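Home Questions Philosophy and social thought

What is the difference between ideology and worldview?

Asked by Pramila Upadhyay, January 1, 2024

I am preparing a reading list for a discussion group in Cistmont and need to keep two terms apart. Some of our texts use "ideology" for any organised set of beliefs. Others keep it for beliefs that serve the interests of a class or a party, and use "worldview" for the wider thing. One of the older translations uses both words on the same page, apparently for one word in the original. Is there an accepted distinction, or do I have to define the terms myself in the notes?

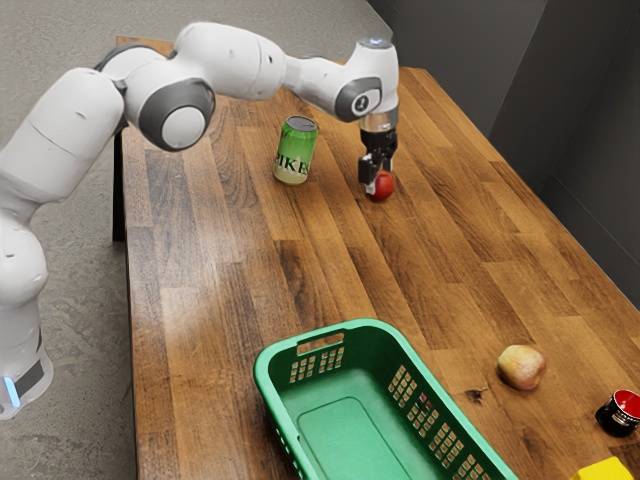
The group has 18 members and most have not read any social theory. I would like a definition that fits in two or three sentences.

2 answers

Answer by Itmont

There is no single accepted distinction. Two uses are common.

The neutral use treats ideology as any fairly coherent set of political ideas: what society is like, what it should be like, how to get there. On this use liberalism and socialism are both ideologies and nothing bad is implied.

The critical use treats ideology as belief that hides or excuses an arrangement of power, usually without the believer noticing. A text written in this sense will seldom call its own position an ideology.

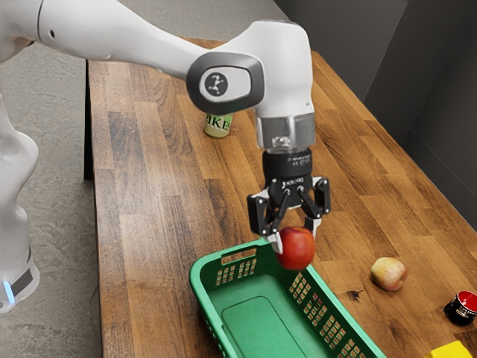 Worldview is broader on either account. It takes in religion, ideas about nature, what counts as a good life — much of it never written down. A person can hold a worldview and have no political programme at all.

For the translation, check whether the original has one word or two. If it has one, pick one English term and put the other in a footnote. I would not let both stand in the main text.

Answer by Singhal

Agree with most of that but the critical use needs more care. It does not say that ideological beliefs are simply false. A belief can be accurate as far as it goes and still do ideological work, by making a social arrangement look like a natural fact.

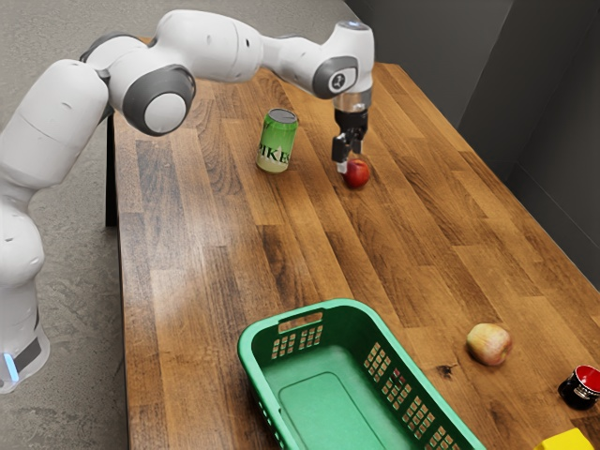
Take statements about work and machines, which beginners find easier than class or party. "Machines will replace manual labour" is a forecast. It becomes ideological when it is put as something that simply happens, with the owners and buyers left out of the sentence. A white robotic arm over a long table is a piece of equipment, and whether it shortens the working day or the payroll is settled by people. Ask the group to find the missing subject in sentences of this kind. It takes 10 minutes and they remember it.

For worldview I just use the dictionary.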